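Robot Arm's Surprise Stop Sends Drerkico Team Back to the Wiring

14 shares | 2 comments

Wednesday, October 27, 2021

A robot arm being trained to handle cups and cloth at Drerkico locked up in the middle of a run last week, and the engineers there have spent the days since happily taking the problem apart.

The fault hit during a long practice session for Skerkska, the company's project to teach an arm the small jobs people do at a kitchen table. The arm was on its way down toward a mug when its gripper lost contact with the control computer. The safety system did what it was built to do and held everything in place. Nobody was hurt, and no equipment was damaged beyond a cable that has now been retired with full honors.

"I heard the brakes click and my heart sank for a second, and then I thought, great, now we get to find out why!" said Hwa-young Kang, who leads the project.

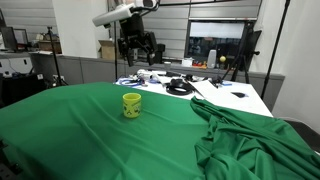 Kang's team had put the arm through 2000 practice moves before the stop, and the logs held a clue. The signal from the gripper had dropped out seven times earlier in the session, each time too briefly to trip the alarm. All seven dropouts came when the wrist was turned close to its limit, a position it only reaches when it works near the edge of a cloth.

That pointed to the cable running through the wrist. When technicians pulled it, they found a worn spot where it had been rubbing on a bracket – a tiny thing, easy to miss on a visual check, and enough to bring the whole arm to a halt.

The gripper was supplied by Drultlow, and the two companies went over the logs together on a call that ran well into the evening. Hannelore Pfister, a safety engineer at Drultlow, said she was thrilled with how much the data showed.

"Usually you get a dead cable and a shrug," Pfister said. "They had every dropout, down to the angle of the wrist. I could have looked at those charts all night."

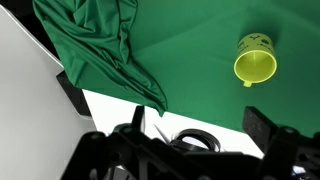 Pfister has asked for two changes. The first is a softer guide that keeps the cable clear of the bracket. The second is in Lui, the software that watches over the arm while it moves. Lui used to ignore very short signal losses. The new version counts them, and if it sees two in one session it parks the arm and asks for a person to come take a look.

The stop also turned up a weak point in the routine. The arm froze with its jaws pointing down over the work area, and the written steps didn't say who should clear it or how. Kang has rewritten them. Power to the arm now goes off before anyone reaches onto the table, even to pick up a mug.

Engineers have been running the updated setup at low speed, with 11 sessions planned before the arm goes back to its normal pace in November. Kang said she is already looking forward to the harder cloth tasks – folding is next on her list.

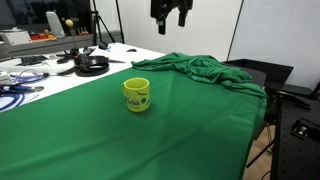 A yellow mug on the green-covered table at Drerkico, with the gripper hanging behind it.

Drultlow plans to send the new cable guide to other customers who use the same wrist. Pfister said owners can check their own cables in the meantime by turning the wrist slowly through its full range with the power off and watching for any place the cable touches metal.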